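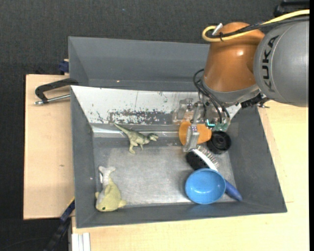 About Stulau

Stulau runs a test laboratory for bin picking. Customers send us a gripper, a control program or a set of parts, and we find out where picking fails, how often, and whether the failure could hurt someone or break something. We issue a written report. We do not sell robots or grippers, and we take no commission from firms that do.

The laboratory is in the Nalbridge works, on the ground floor, in the unit nearest the goods entrance.

How the company came to be in its present form

Stulau began as a design office for handling equipment. Testing was a small part of the work and was done between other jobs. That changed after a fault in November, in our second year of trading, during a long unattended run on a gripper supplied by Kalogeropoulos.

The run was planned for 500 picks from a sloped bin of mixed objects. At pick 60 the fingers closed on a rigid part that was resting against the side wall. The part could not move sideways. The arm carried on with its programmed lift while the part was wedged between one finger and the slope, and the sideways load went into the wrist. The force limit in the program should have stopped the arm. It had been raised during setting up, to get rid of false stops, and had not been put back.

The arm stopped on its own internal limit, later than it should have. By then the bin had been dragged off its marks and one finger was bent. The guard door was closed and no person was inside the cell. We recorded it as a safety matter all the same, as the same setting had been in use earlier that day with the door open and the arm in slow manual mode.

What we found

The bent finger was the least useful piece of evidence. The log was more helpful. It showed five earlier picks in the same run where the wrist load had gone above the original limit and come down again without a stop. Any one of them would have halted the arm under the correct setting.

Three causes were written into the report:

The force limit was held in a file that anyone could edit, and the change left no record.
The bin was held by its own weight. Once it moved, every position in the program was wrong, and the arm had no means of knowing.
The planner treated the sloped walls as free space above a certain height, so it accepted grasps that could only end in a wedge.

Kalogeropoulos received the full report, including the parts that were our fault. They replaced the finger and changed the mounting so that it gives way under side load. The remaining faults were ours to put right.

What we changed

Bins are now clamped before any powered movement, and the clamps are checked by hand at the start of each run. A bin that has shifted ends the run. It is not pushed back and restarted.

Force limits are held in a locked file. A change needs two people, one to make it and one to read it back, and it lapses at the end of the shift.

Every new program begins with 40 picks at reduced speed with an operator at the stop button. A stop for any reason sets the count back to zero. Customers in a hurry sometimes ask us to shorten this - we do not.

Wiring on the arm and gripper is inspected before each series. A cable that is caught or pulled tight can give the same wrist readings as a wedged part, and we have lost time to this more than once.

How we test

A typical series uses a mixed load of household goods and toys. A hairbrush, a plastic scoop, a toy dinosaur and a caster wheel have very little in common as far as a gripper is concerned, and faults show up sooner than they do with a bin full of identical parts. The objects are placed by hand to a written layout when a fault has to be repeated, and tipped in when it does not.

We report four kinds of failure separately: missed grasp, dropped part, wedged part and contact with the bin. A single success rate hides the last two, and they are the ones that cause damage. Where a customer needs a single figure, we supply it with the four counts beside it.

Parnen

Parnen is our logging software. It was written after the November fault and records joint positions, wrist load, gripper state and every setting in force at the time of a pick. It cannot stop the arm and is not a safety device. The stop circuit is separate and is wired, with no software in the path.

Parnen logs are handed over with the report in plain text. Customers may pass them on to whomever they like.

Reporting a fault

If a cell of yours has stopped in a way you cannot explain, leave the settings as they are and copy the logs before restarting. Send us the copy, the last known good program and a note of anything that was altered by hand. If there has been an injury or a near miss, follow your own site procedure first.

Visits to the laboratory are by arrangement. Closed shoes are required, and visitors stay behind the yellow line when the arm is powered.

Page last revised 2018-05-28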